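Section 2: Setting up your Satine room panel

The Satine panel sits by the bed and is meant to run the lights, blinds and air conditioning at the Kaludero Airport Hotel. It mostly does. The steps in this section cover long-stay rooms, where guests set the panel up themselves.

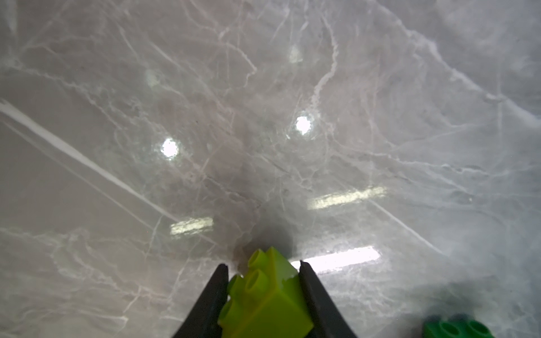 2 min read

1. Press and hold the power key until the screen lights up. The leaflet by the door says a tap will do. It won't.

2. Choose your language, then enter your room number and the code on your key wallet.

3. Wait for the panel to find the room. The makers, Quinlan, promise this is instant. Allow 10 minutes before ringing reception.

Note: The welcome screen boasts of 3,475 "comfort settings". You need the temperature, the lights and the alarm.

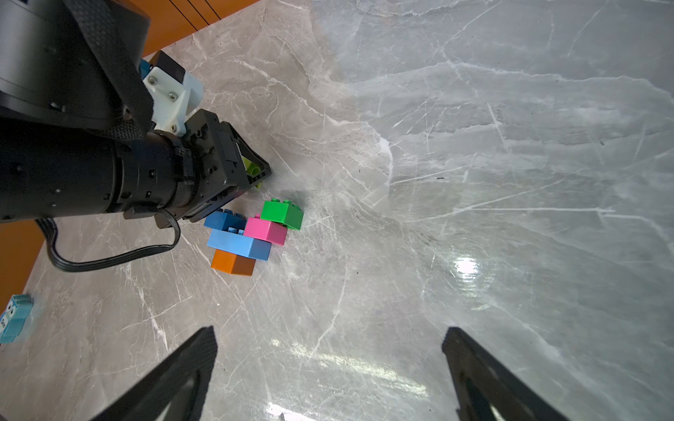

Guest Rooms

4. Set the temperature. "Eco" is switched on from the start and lets the room get stuffy by morning, whatever the help page claims. Turn it off under Climate - the button is on the second page.

5. Set a wake-up alarm if you have an early flight, and ask the front desk for a call as well. Alarms set before the 30th May update may have been wiped, so enter them again.

Caution: Do not use the "Shuttle" button as proof of a seat. It sends a request to Fudach, who run the airport bus, and the green tick only means the request was sent. Book at the desk and keep the slip. In August the early buses fill up the night before.

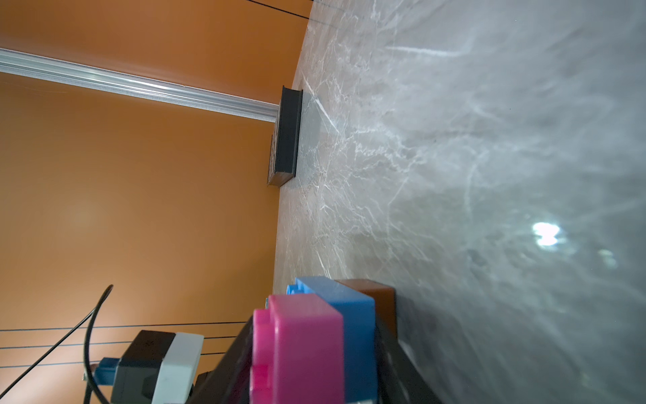

Grey marble tabletop and orange wall

6. To clear your details when you leave, open Settings, choose Guest, then Reset. Check-out is supposed to do this for you, but do it by hand anyway.

If the screen shows error 200, switch the panel off and start again from step 1. If it comes back, ask for the plain remote control.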